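Ticket 3614: Rough idle and bogging off the line after Eddale carb swap
Status: Open, waiting on owner
Category: Fuel and ignition
Opened by: Pin-yu Wu
Car: 1971 Verkenside coupe, 350 small block, four-speed, street car with occasional drag strip use

Original report

I put a new Eddale four-barrel on this car in June and it has never run right since. I'm opening a ticket because the phone line told me twice to "let the carb settle in." I don't believe carburetors settle in. Brake pads settle in. A carburetor either meters fuel or it doesn't.

Symptoms as they stand now. Cold start is fine on the choke. Once the choke opens, the idle hunts up and down by 200 rpm and sometimes dies at a stop sign. If I roll into the throttle gently, it pulls clean. If I stab it from a stop, it falls on its face for a second, pops once through the carb and then takes off. At the strip this has cost me every race against anything that leaves on time, and one against a station wagon.

What was on the car before: a tired old carb of unknown parentage, which leaked at the bowl gasket but idled like a sewing machine. Same intake manifold, same cam, same distributor. The only things I changed were the carb, the base gasket and a short piece of fuel line. The ad copy on the Eddale box says "bolt on and go." I bolted on.

Reply from support desk

Thanks for the details. A stumble when the throttle is opened fast is nearly always the accelerator pump circuit or ignition timing. Please check the following and report back:

- Initial timing at idle, vacuum advance disconnected and plugged
- Manifold vacuum at warm idle
- Fuel pressure at the carb inlet
- Pump shot, engine off, looking down the primaries while working the throttle by hand
- Vacuum leaks at the base gasket

Many customers in your position find the Nistton high-output coil and wire kit also helps.

Owner update 1

I'm going to skip the coil and wire kit. The car ran on its present coil with the old carb, and I have yet to hear how a coil would know which carb is sitting on top of the engine. If the spark is weak, show me a test that says so.

Timing: 12 degrees initial, vacuum line off and plugged. I checked it again with a second light borrowed from a friend, because the dial on mine is a liar. Same number on both.

Manifold vacuum: low and the needle won't sit still. It wanders in time with the idle. With the old carb it was steady, and I know that because I wrote it on the inside of the air cleaner lid.

Fuel pressure: inside the range printed on your instruction sheet, both at idle and with the engine held up at a fast idle. I left the gauge on for a drive around the block and it stayed put.

Pump shot: I get a squirt from both nozzles, but it doesn't start right away. The throttle moves a noticeable amount before anything comes out. I'd call that a problem. The sheet calls it "factory adjusted."

I did the first round of this in the evening and the second round in the morning with the engine fully cold, so that heat soak can't be blamed for any of it.
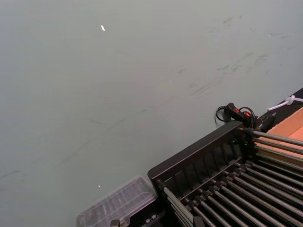 Pin-yu Wu

Base gasket. This one I wanted to do properly, so I didn't rely on spraying cleaner around and listening. Spraying cleaner on a hot engine tells you something, but it also wets linkage, gets pulled in through the throttle shafts and makes every engine sound like it has a leak. I used an unlit propane hose, outdoors, held close to the base and moved slowly. The idle picked up at the back corner on the passenger side and nowhere else. I did it three times to be sure, with somebody else watching the tach so I couldn't talk myself into it.

So there is a leak. What I want to know is whether it's the whole story. A small leak at the base would explain the wandering idle. I'm less convinced it explains a pump shot that comes late.

Reply from support desk

That is useful, thank you. A leak at one corner usually means uneven torque on the mounting nuts or a gasket that doesn't match the manifold pattern. Please remove the carb, check both sealing surfaces with a straightedge and fit a fresh gasket. Tighten the nuts in a cross pattern in several light passes. Please don't overtighten, as this can bow the base plate.

For the pump, there should be no free play between the pump lever and the adjusting screw at closed throttle. Any free play shows up as a delay.

Regarding parts, the Wijaya open spacer has been very popular with this manifold and can be added to your order for 100 dollars.

Owner update 2

Carb is off. Manifold surface is flat as far as my straightedge can tell. The carb base isn't. I can slide a thin feeler gauge under the straightedge at the rear passenger corner and I can't at the others. You will say I overtightened it. I'd say that too if I worked at the desk. But I used a small inch-pound wrench set to the figure on the sheet, and the old gasket shows an even print on three corners and hardly any on the fourth. If I'd cranked down on that corner, I'd expect it to be the one with the deepest print.

I can't prove it left the factory that way. You can't prove it didn't. I mention it for the next person who opens a ticket about this carb.

The gasket that came in the box also overlaps one of the small vacuum passages in the base. It doesn't block it completely. I've compared it with a gasket from the parts store and the parts store one clears the hole.

I fitted the parts store gasket, which is thicker and squashes more. Four light passes in a cross pattern. Then I took up the play at the pump lever. There was play. "Factory adjusted" has now been adjusted.

Results so far:

Idle: much better. Vacuum is up and the needle is nearly still. It no longer dies at stop signs. It does still have a slight shake in gear on a hill, and I'm willing to blame the cam for that.

Propane test: no change in idle at any corner.

Stumble: reduced, still there. From a stop with a quick throttle it hesitates and then goes. No more pop through the carb.

I haven't bought the spacer. I looked for a before-and-after test of one on a mild street engine and found plenty of people who felt a difference. I felt a difference when I washed the car.

Reply from support desk

Glad to hear the idle has improved. For the remaining stumble we'd suggest going up one size on the pump nozzle, then trying the next pump cam. Change one thing at a time. If you have access to a strip, short-time comparisons are more reliable than seat of the pants.

May we mark this ticket as resolved?

Owner update 3

No, you may not. The idle is fixed. The thing I opened the ticket for is half fixed.

I agree about one change at a time, and I wish the phone line had said so when they told me to swap the nozzle, the power valve and the jets in one afternoon. I've put the jets back to stock. They were never the problem, and the plugs look the same color they did with the old carb.

Next steps from my side, in this order:

1. One size up on the nozzle, nothing else. Three launches from the same rpm on the same tires.
2. If it's better but lazy, try the next pump cam with the new nozzle.
3. If it's worse or blows black smoke, go back to the stock nozzle and try the cam alone.
4. If neither helps, put the old carb back on for one session and run the same launches. I should have done that first. It's the only fair comparison, and it would settle whether I'm remembering the old one as better than it was.

I'd like an answer on two things while I do this. Is there a published flatness limit for the base plate? And does the boxed gasket match the base, or has the casting changed since the gasket was drawn? "We haven't heard of this before" doesn't count as an answer to either one.

Reply from support desk

We have passed both questions to the product team. The nozzle assortment is on its way at no charge. Please hold on to the original base gasket, as the product team may ask for it back.

Ticket note, internal field left visible: owner measured before replying, no need to resend the basic checklist. Do not close automatically.

Owner update 4

Nozzles arrived. The gasket is in a bag with the ticket number on it. The strip is shut for the season, so the launches will be on a private back road at the shop, with a phone timer, and I'll treat the numbers with the suspicion they deserve. I'll post them whether or not they make me look right.

Related tickets
Choke won't pull off when warm, Eddale four-barrel
Fuel smell after parking, bowl vents
Verkenside four-speed: clutch chatter on launch
Nistton coil: tach reads double after install
Which base gasket fits a dual-plane manifold?

Contact support | Shipping and returns | Copyright 2019 | Back to top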